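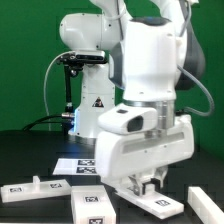
A morning with the robot arms

Have you ever tried to build something while wearing thick woolly gloves? It is very fiddly, and you drop things, and after a while you get cross and take the gloves off. A robot arm can't take its gloves off, so the people who work with robots have to find clever ways to help it pick things up neatly. That was the first thing we learned when our class went to the open day at Sundqvist, and we learned it from a very patient man called Njål Björklund, who didn't mind at all that we kept interrupting him.

What is a robot arm, anyway?

When you hear the word "robot" you might think of a metal person with flashing eyes who walks about and says "bleep". Most robots that do jobs are nothing like that. Many of them are just arms! A robot arm is fixed firmly at one end, and it has joints all the way along, rather like your shoulder, your elbow and your wrist. Each joint has a motor tucked inside the casing, and when the motors turn together, the arm can bend and twist and reach for things.

Try it yourself. Put one hand flat on the table, then lift it up and touch your nose. You didn't have to think about how far to bend your elbow, did you? A robot has to work all of that out with sums, and it has to do the sums again every time it moves.

Two fingers are enough

At the end of the arm is the gripper, the robot's hand. The one picking up the white block has only two fingers, made of metal, with dark pads on them. You might think two fingers isn't many, but see how many things you can lift with just your thumb and one finger. A pencil is easy. So is a biscuit. A marble is harder, and a bowl of soup is a very bad idea (please don't try the soup).

Squeezing is tricky too. Squeeze too softly and the block slips out. Squeeze too hard and you might crack something, or push it sideways. Njål let us practise with kitchen tongs and a tray of grapes, and I am sorry to say that quite a few of the grapes did not survive.

What are the funny little squares?

Did you spot the small black-and-white patterns on the blocks and on the sheet of paper? They are called markers, and they work a bit like name badges. A camera looks for a marker, and the computer checks the pattern to find out which one it is. Then it looks at the shape. If you hold a square piece of card straight in front of you, it looks square, but if you tip it away from you, it looks squashed. The computer can measure that squashed shape and work out which way the marker is tilted and how far off it is.

The gripper has a little camera of its own too, in a white case on the front. It is a bit like having an eye on the back of your hand, which would be very useful for finding things under the sofa.

Staying safe

Before the demonstration, Celina Wieczorek showed us where to stand. A robot arm doesn't know that you are there unless somebody has given it a way to find out, so you never reach over the table while it is switched on. You can see a yellow-and-black triangle on the white column of the arm at the back. A triangle like that is a warning, and it means "take care".

Be a robot at home

You will need a friend, a scarf for a blindfold, a pair of tongs and a small box. One of you is the robot and wears the scarf. The other is the computer, and may only use short orders such as "left", "down", "open" and "close". Can you get the box from one side of the table to the other? Swap over after 10 minutes. Our best team did it with only 2 drops, and then they laughed so much that the box went on the floor anyway.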